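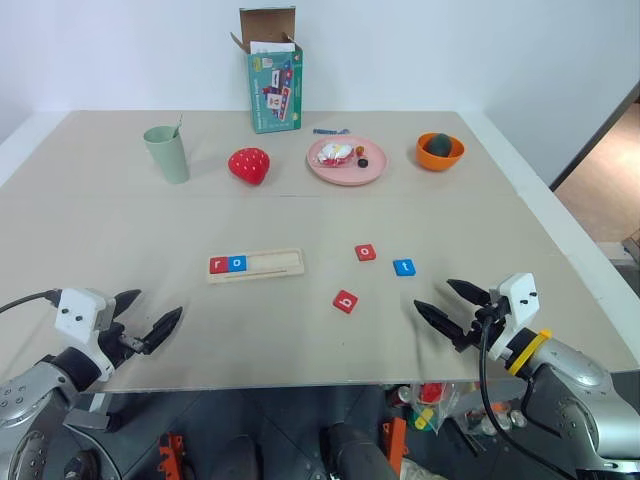 文字タイルの片づけ、うちのやり方メモ

赤と青の文字タイル、木の細長いトレイに並べるやつ。遊んだあと必ずどこかに散る。2023年6月に見直したので書いておきます。急ぎめ。

1 トレイは机のまん中、横向き
端に置くと肘で落とす。まん中が結局ラク。

2 左から詰める
r、a、と左端から。残りは右側に空けておく。途中でごはんになっても、続きがすぐわかる。o、t、bみたいにまだ入れてない分はトレイの右へ。左に置くと混ざる。

3 飲みもののコップは奥
手前は厳禁。ストロー付きは引っかけやすいので、うちは机の奥の左すみが定位置。こぼしたら先にタイルをどかす、それから拭く。

4 汚れたら
固くしぼった布でさっと。文字の白いとこは強くこすらない。ベタベタは中性洗剤を水200mlに一滴、そのあと水拭き、しっかり乾かす。木のトレイは水につけおきしなでください。5月に一回やって反りました…。溝のほこりは綿棒か古歯ブラシで。

5 しまう袋
ファスナー付きの小袋、100円のでじゅうぶん。赤と青で分けるのは三日でやめた。全部いっしょ。袋はトレイと重ねて引き出しへ。立ててしまうと奥で倒れて探すはめに。

6 なくしたとき
まず床、次にソファのすきま、それから掃除機の中。掃除機かける前に机の下だけ見るくせをつけると減りまする。

追記
バルバラさん(Barbara Czarneckaさん)から、机の板の継ぎ目にたまる消しゴムかすはどうしてる?と質問きました。つまようじに布を巻いて、継ぎ目にそってすーっと。水は使わない。濡らすとかえって固まります。

トレイの反りは重しで様子見中。直ったらまた書きます。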